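Notes for the Tuesday talk, Clerport
Hiếu Phan
Slot is 25 minutes, leave 8 for questions

Opening

Say who I am and what I do. I look after the folding cell at Mumidcombe. One arm, one table, t-shirts in, folded t-shirts out. Don't spend time on the company.

The talk is about a fault we had in December where the arm pushed down into the table when it should have stopped above it. No one was hurt. The gripper was damaged and the cell was down for 2 days. The repair was easy. Finding the cause was the hard part and most of the talk is on that.

Ask for a show of hands: who has had a robot press into a surface and hold there? Wait for it.

What the cell does

The shirt is laid on the table. The wrist camera looks at it, the software picks a grasp point near an edge, usually a sleeve or the side seam. The arm comes down, the fingers close, the arm lifts and drags the cloth across. Repeat until folded.

The part to stress is the approach. The fingers have to get very close to the table to pick up one layer of cotton. Too high and they close on air. Too low and they hit. Our margin was small and we knew it.

There was a force limit that was supposed to catch the second case. Come back to this.

What happened

Mid-afternoon, normal run. The operator heard the arm working harder than usual and looked up. The fingers were against the table and the wrist was still being driven down. She hit the stop button. The arm halted, but the brakes held it exactly where it was, with the load still on the fingers.

Pause here. This is the first lesson and it has nothing to do with software. The emergency stop did its job and the arm was still pressing. If that had been a hand under there, the hand would have stayed under there. We had no written procedure for getting the arm off the table with power removed. We have one now. It is one page and it is taped to the guard.

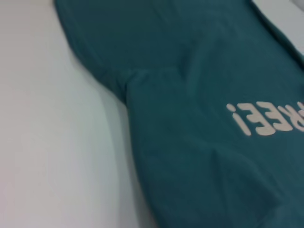

What we thought it was

First theory was the cloth. Wrinkles and creases change the height of the surface, and a fold gives you two layers where the planner expects one. Reasonable idea. We replayed the logs and the height estimate on the cloth was fine.

Second theory was shadow. The edge of a garment casts a soft shadow on a pale table, and we thought the software had taken the shadow for fabric and picked a point off the shirt. We spent most of a day on this. The grasp point turned out to be on the shirt, where it should be.

Third was the force sensor. It tested good on the bench. Say plainly that I signed it off and stopped looking at it too early.

What it was

The gripper had been swapped that morning. The replacement, the Abernathy unit, had longer fingers than the old one. The length was updated in the planner but not in the safety configuration, so two files disagreed about where the fingertips were.

That explains the low approach floor. It doesn't explain why the force limit let it through. The limit was being zeroed at the start of every approach, and a retry counted as a new approach. The arm touched, failed the grasp, retried from where it was, and zeroed the sensor with the load already on it. Each retry pushed a little further. The log shows 16 of them.

Go slowly on this bit. Draw it on the board if there is one.

What we changed

Tool length is in one file and both systems read it.
The sensor is only zeroed with the arm at its raised position.
Two failed grasps and the cell stops and waits for a person.
After any gripper change, run a touch-off test at low speed before cloth goes on the table.

The retry limit costs us some throughput. Zimcombe asked us to raise it and I said no. Expect a question on it.

Questions

Likely: why not a compliant gripper? We are trying one, no results yet.
Likely: did the guard matter? It was closed. Nobody could have reached in during the run.
If asked about cost, give the downtime and leave it there.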